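The care packages that leave from a spare bed

By Theophilus Quartey

Nov 12, 2023

JOVOSBERG – Beverley Lockwood has been mailing boxes of snacks to people away from home for six years. She started with her nephew, who had taken a job on a survey crew up north and complained about the food. He shared the first box with his bunkmates, two of them asked for their own, and the list has been growing since. It now has 101 names on it.

Lockwood runs the whole thing from the back bedroom of her house on Shehata Road. She packs on the bed with a clean cloth over it. She tried the kitchen table first and gave it up after a month.

"The table is the wrong height for me," she said. "I'm looking down into a box for hours. On the bed I can sit next to it, and if a packet rolls off it lands on something soft. Chips don't like a tile floor."

The boxes are plain cardboard. She buys them flat from Esov, a packaging supplier across town, and tapes the bottoms the night before. She does not use printed ones. The first winter she paid for a batch with a logo, and three went missing from front porches.

"Plain brown, no writing. It could be printer paper for all anyone knows."

She packs one person at a time. Pouches that can stand go in along the side walls, and small packets go in after them, wherever they will sit without getting squeezed. Cookies go on top if there are cookies. She uses no tissue or filler in the smaller boxes, and says most people just have to throw it away.

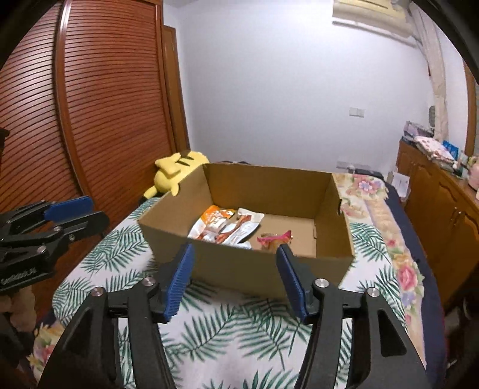 Meat snacks are the most requested item by a wide margin, followed by anything spicy. Chocolate is off the list from late spring until the weather cools down. Lockwood learned that the hard way with a box to Trallovby, where it sat in a hot mailroom over a long weekend.

"He was very polite about it. He said it was still good with a spoon."

Each person on the list fills out a card once a year, in February, with likes, dislikes and allergies. The cards are in a recipe tin on the windowsill. Lockwood reads the card before she opens a box and again before she tapes it shut. A peanut allergy gets a red sticker on the card, and those boxes are packed first, before anything with nuts comes into the room.

Last year she mailed 2445 pounds of snacks, by the post office receipts. Her sister added them up. Lockwood said she would have guessed half that.

People on the list pay for their own boxes, or their families do. She charges what the food and postage cost plus a small amount for tape and cardboard. A few families have offered to pay extra and she has told them to put it toward a second box.

"I don't want it to be a store. If it's a store I have to be open."

She does get complaints. Crushed crackers are the usual one, and she has mostly stopped sending them. One man wrote to say his box was too big for what was in it – he had opened it expecting more. She now keeps two sizes on hand and decides after she has laid a few things inside.

"You can't tell from the pile," she said. "A pouch looks huge in your hand, and then you put it in the box and there's all that floor left over. So I put a few things in, look at it, and then I either keep going or get the smaller box."

The next mailing is for the holidays, and nearly 80 boxes are due at the post office counter before the cutoff. Lockwood takes them down in her car over several trips. The clerks have asked her to come before lunch, when the line is short, and she does.

Her nephew left the survey crew two years ago and lives a short drive away. He still gets a box. She mails it.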